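Bat bench notebook – repressing and rebound, Kadgate blanks

Thursday, February 1, 2018

2 shares | 11 comments

Carried on from the December pages. Open question was whether the second pass through the press is doing anything for the Kadgate clefts, or whether we are only making the face harder and calling it better. Wubit Kumsa's view is that the second pass costs rebound low in the blade. Mine was that it made no difference. Notes below mostly support Wubit.

Batch: 11 blanks, all English willow, all from the same delivery. Moisture read at the shoulder, at the middle and just above the toe. One blank read wetter at the toe than the others and was pulled before pressing. It stays on the rack until it matches. Do not put it in with this set, even if we end up short.

Press: single pass on half, second pass on the other half at the same roller setting, blade turned end for end between passes. Curved roller both times. I did not touch the pressure once the first blank was through. The gauge needle still sticks when it comes off zero – tap the housing before reading.

Rebound rig: used old seamed balls from the Bustos box, marked in pen so each ball goes to each blade. Drop height fixed at the upper stop. Blade clamped at the handle end and supported under the shoulder. The toe is free, closer to how it is in the hand but noisy on the low drops. Read the bounce from the side against the scale, middle of three drops. Any drop landing on the seam was thrown out and repeated.

Results in words, full table is on the loose sheet:

Middle of the blade: no difference I would argue for. Spread between blanks is larger than the spread between treatments.

Low, toward the toe: single pass comes out ahead on every ball except the softest one. Small gap, same direction each time.

High, near the splice: double pass slightly ahead. Could be the clamp. The support block sits close to that drop point and may be adding stiffness. Move the block and repeat before anyone quotes this.

Surface dent depth after the mallet: double pass marks less, as expected. Gave each blade 70 strikes on the face with the wooden mallet, then the edges by hand at an angle. One single-pass blade opened a hairline along the grain near the edge at strike 31. Glued and bound, left out of the averages. Lucienne Delorme looked at the crack and thinks it was in the cleft already, since it follows a dark line that runs out the back. I can't rule that out.

Oil: Fesent on everything, two light coats, face up, none on the splice. The first coat on the pulled blank was my mistake, wiped off straight away. Note that the tin is thickening at the bottom. Stir it or open the new one.

Handles: Closimura cane still coming in with the rubber insert a little proud on one side. Sanded flush on the blanks we fitted. It takes time and dulls the belt. Lucienne is writing to them about it, I have given her the two worst ones to send back.

For the next set:
– move the support block, repeat the high drops on both treatments
– weigh every blade before and after oil, which I forgot this time
– try a flat roller for the second pass only
– one person reads the scale throughout. Wubit reads roughly a finger's width higher than I do, and we swapped halfway through the low drops. I went back over the swap point and the low result holds either side of it, but the high one gets weaker.
– ask the nets people which of the finished bats they would rather have, without telling them the treatment

Provisional setting until then: single pass for anything built with a low middle, which covers most of what the club players order. Double pass only where the customer wants a harder face and accepts it. Roller height is penciled on the side of the press. Leave the mark alone.

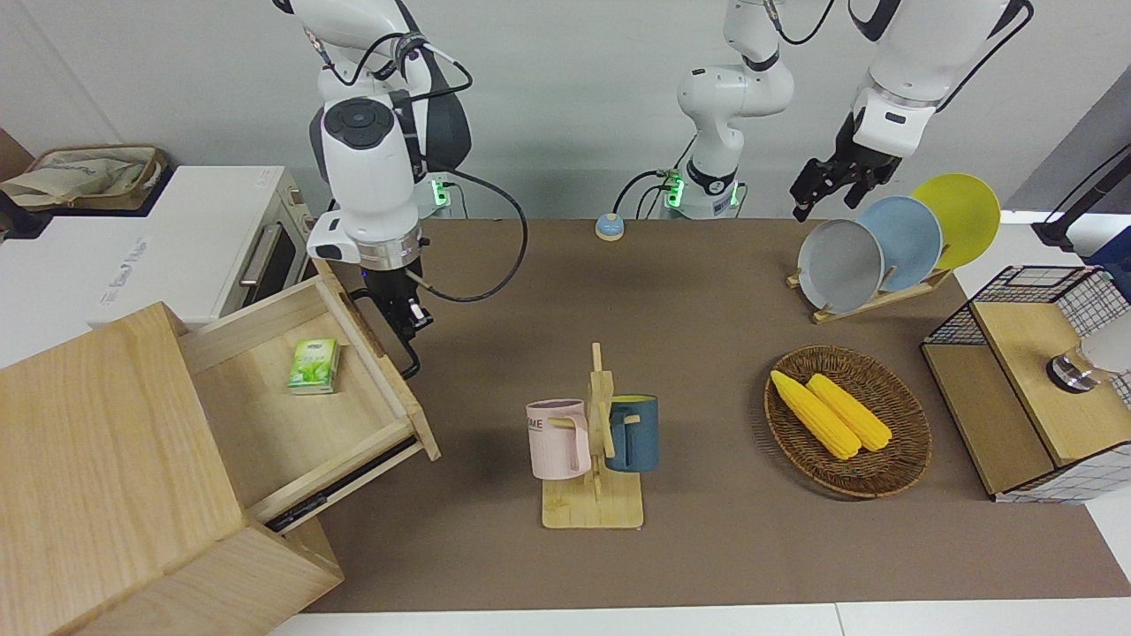
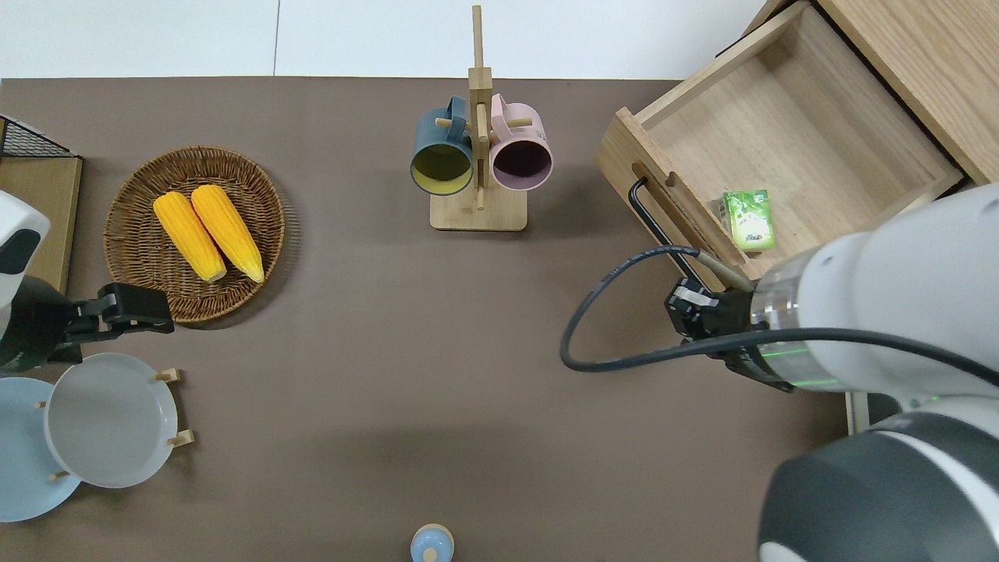
First: drawer and dish rack. Second: corn in the basket, mug tree at the back.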